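8 Mar 2023

Time sync on the hand-held gripper recorder, continued from Huw's notes.

Replay of the Zavala cloth set still had the two grippers disagreeing. On the bimanual episodes the right one lagged the left, worst when both moved quickly. Živko thought it was calibration. I plotted fingertip speed for each side against the head camera and it is a plain offset, constant within an episode and different between episodes. So it is the clock and the hand-eye transform can stay as it is.

Cause: the recorder stamps right gripper frames on arrival and left gripper frames at capture. Left over from September, when Gorazd only had one side running. Both now stamp at capture, and the resampler in Curna refuses an episode if the gap goes over 5 ms.

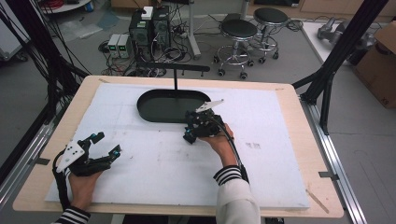 Head view, then one of the gripper cameras. Oval tray on the board for both.
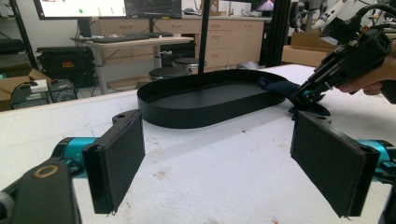
Reran 329 episodes through the new resampler. It rejected 4, all with dropped frames near the start, so I have left them out of the index. Median offset is now under one frame.

Not fixed: pose tracking still jumps when a gripper camera gets close to the board and loses texture. Tried raising the feature limit to 200 per frame - slower and only slightly better. Beca wants to try fusing the IMU first.

To do: merge the stamp change, tell Hywel to pull before he records again, rerun training on the cleaned set.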